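3. Gathering the examples

I'll be upfront that this is the part of the paper I care about most. We recorded 738 short runs of a humanoid reaching for and holding a bent metal rod fixed to a wheeled platform, and I sat in on nearly all of them (mostly with cold coffee). Each run pairs the joint readings with the view from the head, which is all the policy gets to look at.

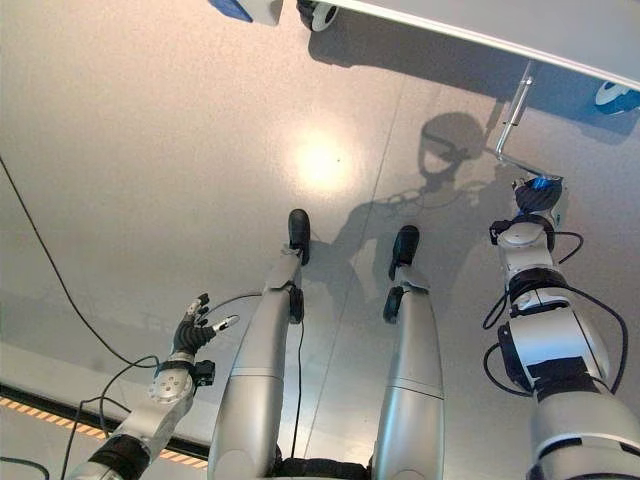
Terence Horrocks
Lead author, data collection

Figure 3. Head view with the right gripper near the rod and the left hand open.

The head view is messier than I'd hoped for! The robot's own legs fill a big part of it, its shadow falls on the floor, and there's a bright round reflection from the lights. My first idea was to mask all that out. We tried it on 48 runs in May, didn't like what we got, and went back to raw views. The cables stayed in too - they loop around both arms, and the model may as well get used to them.
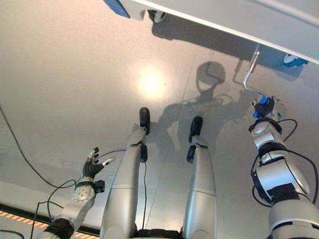
Rellisia Group, Manipulation Data Team

With the gripper holding the rod, as in the second view, we mark the run as "in contact" and keep that label until the operator lets go. Labels were added by hand in Plokstead, our annotation tool, and I went over the borderline ones again myself (there were more than I'd like to admit). Runs shorter than 15 seconds were dropped. We also kept the left arm in the recordings even though the task only needs the right one, and Section 4 looks at whether that extra input helped.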